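Storkitz Bottling Bench Guide
Section 4: Setting Out, Labeling and Putting Away Small Foil-Topped Bottles

You have your table up, your racks are on the wall, and now comes the fun part. Small bottles are a joy to work with once you get a rhythm going, and this section gets you there. It covers the little round bottles with a foil top and a paper label, the kind people use for homemade bitters, vanilla extract, syrups and sample pours. If you're working with swing-top bottles or jars, skip ahead to Section 5.

Before you start

You will need:

- your bottles, filled and stoppered (see Section 3)
- foil caps, one per bottle, plus a few spares
- labels, cut and ready
- a white work surface or a sheet of white paper big enough to work on
- two lint-free cloths
- a soft pencil
- the Gralier divider tray that came in the flat carton

The tray holds 30 bottles. You don't have to fill it! Plenty of people make a dozen at a time and enjoy it more that way.

NOTE: If your tray arrived before July, the dividers may be packed separately in a paper sleeve taped to the underside of the lid. Check there before you write to us for a replacement.

4.1 Preparing the surface

1. Clear the table completely. Phones, mugs, the mail, all of it.
2. Wipe the surface down with a damp cloth, then dry it with the second one.
3. Put the tray at the far side, long edge toward you.
4. Stand your bottles to your left and your labels to your right. Left-handed? Swap them.

We're big fans of working on white. Drips show up right away, crooked labels jump out at you, and you'll spot a scrap of foil before it sticks itself to the bottom of a bottle. A plain sheet of paper taped down at the corners does the job just as well as a painted table, and you can throw it out at the end of the session.

CAUTION: Do not use newspaper under your bottles. The ink rubs off on damp glass and from there onto the labels.

4.2 Putting on the foil

1. Check that the stopper is all the way in. Press it with your thumb.
2. Dry the neck. Go around it twice with the cloth.
3. Set the foil over the top and center it by eye.
4. Hold the bottle upright by its sides with one hand, fairly low down.
5. With the other hand, press the foil flat across the top first, then smooth it down the neck with short strokes, turning the bottle a little after each one.
6. Finish by running a fingertip around the lower edge.

The foil will crinkle. Good! A crinkled top is part of the charm of a hand-finished bottle, and the folds catch the light beautifully on a shelf. What you do want to avoid is a tear, or a loose flap at the bottom edge that can snag on the tray divider.
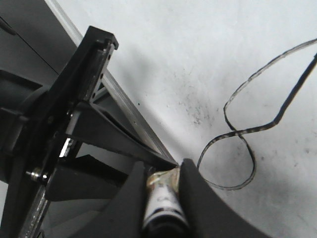

If you'd like a tighter finish, leave the foil alone for a few minutes and then go around the neck one more time. The second pass always goes faster. You can also roll the neck gently between your palms, which works especially well on the thinner foils from our Floltedance range.

NOTE: Gold foil and silver foil behave a little differently. In our own packs the silver is a touch stiffer, so start your strokes closer to the top.

CAUTION: Foil edges are sharp enough to nick a finger. Wear thin cotton gloves if you're doing a full tray, and keep loose scraps away from children and pets.

4.3 Applying the label

1. Write the batch and contents on the label before you peel it. Pencil is fine, and so is a fine-tipped waterproof pen.
2. Peel back one short edge only.
3. Line up the top of the label just under the foil, leaving a small gap if you can.
4. Press the short edge down and hold it for a slow count of four.
5. Pull the backing away with one hand as you turn the bottle with the other.
6. Rub the whole label with a dry cloth, working outward from the middle.

A pale label on a dark bottle is our favorite look of all. The writing stands out, and if you keep several kinds on one shelf you can find the one you're after without picking each of them up. Small lettering does get hard to read once it's wrapped around a narrow bottle, so keep your words short and put the most important one first.

If the label goes on crooked, lift it right away and try again. After a minute or so the glue takes hold, and it's better to leave it than to fight it. A slightly tilted label has never spoiled a batch of vanilla.

Label won't stick: The glass is probably damp or has a trace of syrup on it. Wipe with warm water, dry well and use a fresh label.

Label wrinkles on one side: The bottle was turned too fast. Smooth outward with your thumb while the glue is still soft.

Label overlaps the foil: Trim the next ones along the printed guide line. Sheet 586 has a shorter version made for this size.

4.4 Loading the tray

1. Pick up each bottle by the body. Keep your fingers off the foil.
2. Lower it straight down into its space, label facing the front.
3. Fill the back row first and work toward yourself.
4. Leave an empty space between batches so you can tell them apart later.

The divider pattern comes from the old Oddsson bottle case of 1973, and we still haven't found one we like better. The spaces are snug without being tight, and a bottle set in straight will come out straight.

CAUTION: Don't carry a full tray by one end. Use both hands, and look where you're walking - small bottles tip in a bunch.

4.5 Storing

Keep the tray somewhere cool and out of direct sun. Bottles should stay upright at all times. Avoid the shelf over the stove, tempting as it is, and the top of the refrigerator too, which gets warmer than most people expect.

Give everything a quick look after the first day. Press down any foil that has lifted, check for seepage around the stopper, and write the batch date on your record card. Blank cards are at the back of this guide, and you're welcome to copy as many as you like.

To clean the tray, lift out the dividers, wash them in warm soapy water and let them dry flat. The base should only be wiped.

Guide revised Wednesday, January 10, 2018

Next: Section 5, Swing-Top Bottles and Jars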